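Saturday, July 6, 2019
By the Jorside reading room

Section 4. Setting up the Turunen reader for old poems and manuscripts

The Turunen reader is a program for reading old poetry beside its translation. In this section you install the text package, open your first poem and set the two columns. Please read all the steps once before you begin.

4.1 Before you start

You need the Trunix text package and a computer with 600 MB of free space. The package contains 338 poems and epic fragments, most of them from the Middle Ages. Each one has the original text, a translation into English and notes by the editor.

Caution: If you used an earlier version, save your own notes to another folder first. The installation writes over the old notes folder and they cannot be brought back.

4.2 Installing the texts

1. Close the reader, if it is open.
2. Open the Trunix package and choose the language of the menus.
3. Choose the folder for the texts. The folder name may not contain accents or other special letters.
4. Press Install and wait. On an older computer it takes about 8 minutes.
5. Start the reader again. The list of poets is now on the left side, in order of century.

Note: Poets whose dates are not certain stand at the end of the century in which they probably lived. Anonymous works have their own list, under the title of the work.
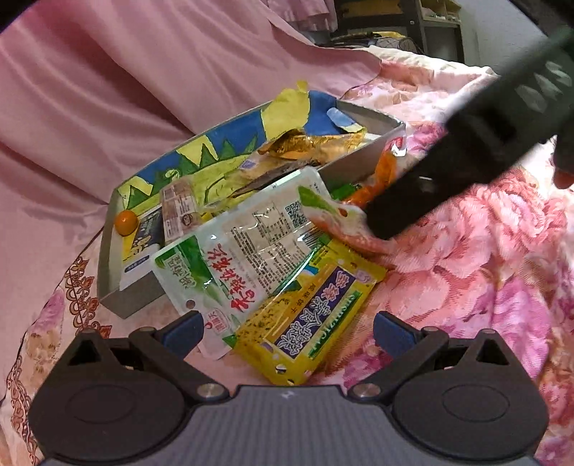
Can I see the original script and the Latin letters at the same time?

Open the View menu and choose Three columns. The original script is then on the left, the Latin letters in the middle and the translation on the right. For this the window must be wide enough, otherwise the third column stays hidden.

4.3 Setting the columns

1. Open a poem from the list. For the first time we advise a short one.
2. In the View menu choose Two columns.
3. Click on Join stanzas. Now both columns move together when you scroll.
4. If the stanzas do not match, click on the first line of a stanza on the left, then on its pair on the right, and press Fix.

Note: In some translations two stanzas of the original became one. The reader shows this with a grey line in the margin – it is not a mistake in the file.

4.4 The Soltex font

Some old scripts need the Soltex font, which is in the same package. If you see empty squares in place of letters, do the following:

1. Open Settings, then Fonts.
2. Choose Soltex for the left column only.
3. Set the size to 14 or more, so the small marks above the letters stay readable.
4. Close the poem and open it again.

Caution: Do not change the font while you write a note. The note may lose its place in the poem.

How to print a poem with its notes is explained in section 5.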